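Grakari Drama Subtitles – README

Grakari is a small collection of subtitle lines from television dramas, with notes on who speaks and in which mood. It was made for people who study how romance and family dramas are translated into English. This file explains what is inside and how to use it.

Contents

The collection has 749 scenes from 142 episodes. Every scene is one row in the file scenes.tsv. The columns are:

scene_id – a short code, unique in the whole collection
episode – number of the episode inside its series
speaker – name of the character as written in the credits
line_orig – the line in the original language
line_en – the English line
mood – one of seven labels, see the guide in docs/moods.txt

Empty cells are written as a single hyphen. Please do not replace them with zero, the reading script will stop.

Where the lines come from

Most of the lines were typed by hand from two series, Redura and The Dobre House. Redura is a slow romance about two neighbors who share a kitchen wall. The Dobre House is a family story with many characters, and for this reason the speaker column is longer there. In 113 scenes two persons speak at the same time. These scenes have the mark "overlap" at the end of the row. 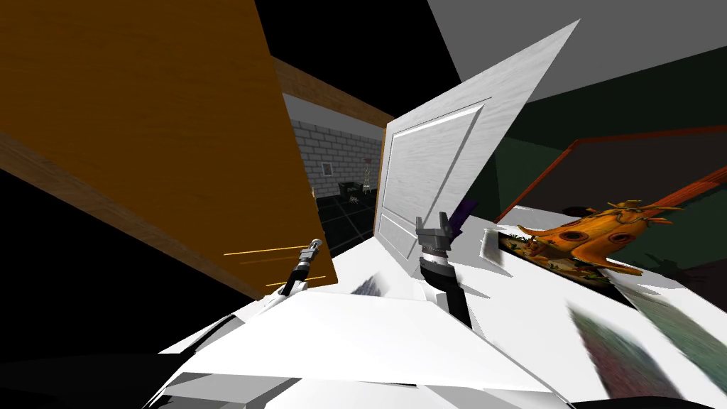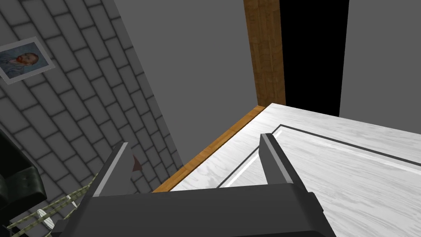
How the mood labels were made

Two readers gave a label to each scene without seeing the label of the other. When they did not agree, Nelu Stanciu read the scene again and made the final choice. The most difficult pair was "teasing" and "angry", especially in the early episodes of Redura, where the two leads argue a lot and it is not clear yet if they like each other. We kept both first labels in the file labels_raw.tsv, so you can make your own decision.

Known problems

Songs are not included, also when a character sings in the scene.
Some jokes have no good English form. The English line is then more free than usual.
The character Petham has two spellings in the credits of The Dobre House. We use only one.
Episode numbers follow the first broadcast – streaming versions are sometimes cut in a different way.

Quick start

Put the folder anywhere on your computer and run read_scenes.py. It prints the first 100 rows and a short table of moods. If letters look broken, check that your editor opens the file as UTF-8.

Changes

Version 2, November: corrected the speaker names in Redura, added the "overlap" mark.
Version 1: first release.

Corrections are welcome. Please write the scene_id in the title of your message.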